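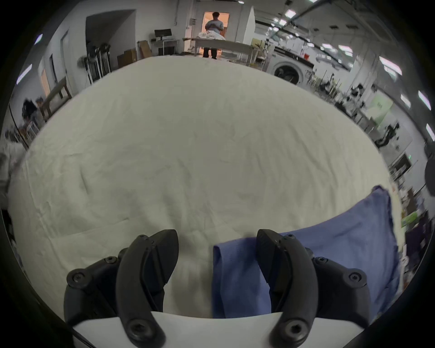
The attempt was scheduled for 10:40 and the wind limit was three meters per second. At 10:15 the mast at the north end of the Hindden test track read 2.6.

Bláthnaid Cronin had written the rules document herself. It ran to 35 pages, most of them about what counted as a vehicle. A vehicle had to start under its own power, carry one driver, and hold its position in line for one full pass. The Grilier marketing office had wanted a parade. The record authority had a category for parades, but the number to beat there was out of reach, so Grilier had settled on the longest chain of cars moving in synchronized braking. The target was 2,388 meters, bumper to bumper, gaps included.

"Gaps included" took up four of the pages.

She sat in the control van with the adjudicator, Fragkou, who had brought his own stopwatch and a folding ruler. He measured the desk first, then the window.

"Calibration," he said.

At 10:31 car 26 reported a warning light. The driver read the code over the radio twice. Bláthnaid looked it up: low washer fluid. She told him to stay in line.

"Is it a fault under section six?" Fragkou asked.

"Section six covers faults that affect motion."

He found the page and read it with his finger under the words. He nodded and wrote something down. She could not see what.

The start signal went out at 10:40. The chain took up slack from the front, each car moving off a little after the one ahead, and on the monitor the line stretched like a tape being pulled from its case. At the Cuvwood marker she gave the brake command. The lights came on down the line. The log filled with timestamps, one per car, and she scrolled to the bottom and back up.

Car 26 had braked late. The permitted delay was up to half a second. The log said 0.49.

Fragkou asked for the raw file. She copied it to his drive and he checked it against his own sheet, row by row, for most of an hour. Outside, the drivers had gotten out and were standing on the grass with their jackets open.

"Your clock and my clock differ," he said. "By a hundredth."

"In which direction?"

He unfolded the ruler, laid it under the row and read the figure again. Then he turned the sheet around and passed it across the desk so she could see.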